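27 August 2025
By Tamsin Sutcliffe

Okay, so Keith gave me twenty minutes and I'm going to try to leave five for questions. I do the buying at Fairweather. I'm not an engineer, and if you want to know how the arms get trained, grab Arben at the break, he'll talk your ear off (in a good way!).

What I want to get through is what a clothes-folding setup costs once you count all of it. We started the way everybody does, with a quote for two arms and a big round number at the bottom, and I thought great, that's my budget. It was not my budget.

SAY: the quote had no fingers on it. I mean that literally. Grippers were a separate line from Grivix, and then the fingertips were another line under that, and the tips are the part that touches the clothes all day long. 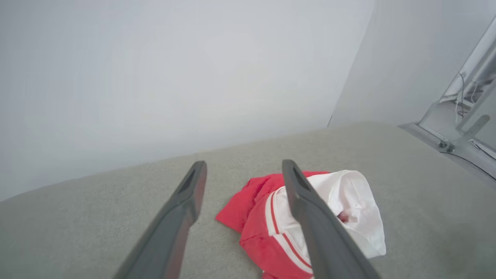
So my first tip is to ask for the consumables sheet before you ask for the discount. We pay $80 for a set of tips and I put spares in the first order. Severyn wanted to wait and see how fast they wore down. I said fine, wait and see, but wait with a box on the shelf.

Second thing, cameras. We have small ones down at the grippers plus one up high, and I had budgeted for just the one up high. Oops. Sonico sold us the wrist cameras with mounts and cables for $1,525, and I had to go back to Shona and ask for it in the middle of the quarter. She was nice about it. (Pause here, let Shona wave.)
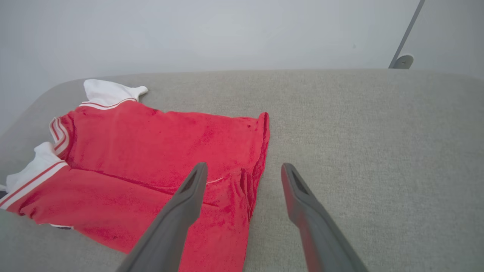
If you're doing this from scratch, draw the whole thing on paper first, every cable, and price the drawing. Seriously, cables! I had a line called "misc" with $700 in it and it was gone before the arms were even bolted down at Rernimstead.

Then there's the stuff to practice on. Please don't plan on one stack of identical white towels. Budget for clothes with collars and cuffs and trim, slippery things, fuzzy things, stuff with a lining that slides around. Two colors on one piece is good too. We buy secondhand and it's the cheapest line on the whole sheet, so go wild. Get a basket or two while you're at it, and a soft surface as well as a table, if people at your place are going to dump laundry on the couch like I do at home.
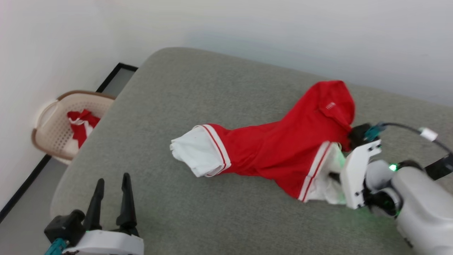

WHAT I'D ASK FOR NEXT TIME

Service plan. Ours is $1,652 a year and I left it out of year one completely. Put it in. It renews in October, so it lands right when I'm closing out everything else, and I'd push for a different month if I could do it over.

Ask who pays shipping when an arm goes back for repair. Ask how long it's gone, too.

Hand out the blank budget sheet now, the one with the finger line already on it. Questions, then Arben's up.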